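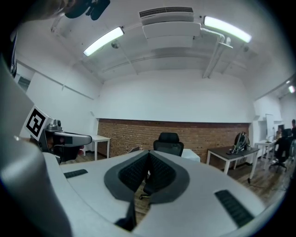

Step 1. Set up the room before you touch the grippers

This page covers the way we record two-handed chair tasks for the Durkia study. The study compares two kinds of training data for a mobile robot: views from the grippers alone, and gripper views plus a head view. To compare them fairly, both kinds have to come from the same takes.

Pick a room with steady overhead light. Long tube lights are fine. Put the office chair on open floor, with enough space to walk all the way past it on both sides. You can leave desks and other furniture along the walls. In our first round we cleared the room completely, and the policy did badly as soon as it was moved to a furnished office.

Step 2. Check the markers

Each hand carries its own printed marker. The tracking software, Gesex, uses the markers to work out where one hand is relative to the other. Wipe the printed faces with a dry cloth and look for lifted corners. Replace any card that has a crease through the black border.

Start Gesex and hold both hands in front of you. Wait until 2 tracks show as stable, then turn each wrist slowly. If a track drops when you turn, write down the angle and avoid it during the take.

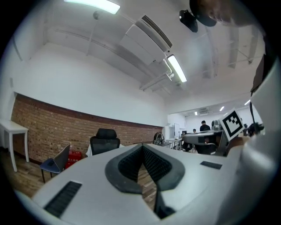 The wide lens picks up a lot of the room, including people who are working nearby. They do not need to leave. Ask them to stay clear of the chair and carry on as usual. We kept takes with people in the background and found no drop in tracking quality.

Step 3. Record the takes

Stand behind the chair, with your arms open on either side of the backrest. Start the recording, hold still for 3 seconds, and then begin. Move at a normal walking pace or slower. Finish with another still period of the same length, so the streams can be lined up at both ends.

Record 6 takes per layout, then move the chair and change what is on it. A jacket over the chair is a useful change. It hides part of the shape and makes the policy rely less on a clean outline. 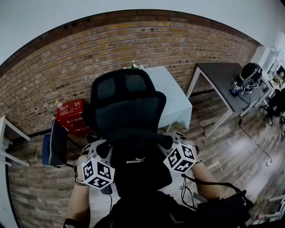

Head view with both arms around the chair and a marker cube on each side.

Step 4. Sort and export

Play back every take once at full speed. Throw out any take where both marker tracks are lost together. A short loss on one side is fine, and the Aasen script will fill it in. Run the script on the raw folder, not on a copy with changed file names, or the time stamps will not match.

Export the result twice, once with the head view and once without it. Keep the split between training and test takes the same in both sets.

What we found

With the head view included, the robot lined up with the chair more reliably in layouts it had not been trained on. In familiar layouts there was little difference. The same export settings are used in the Zorham baseline, so you can load either set there without converting it.

Last updated June 7, 2018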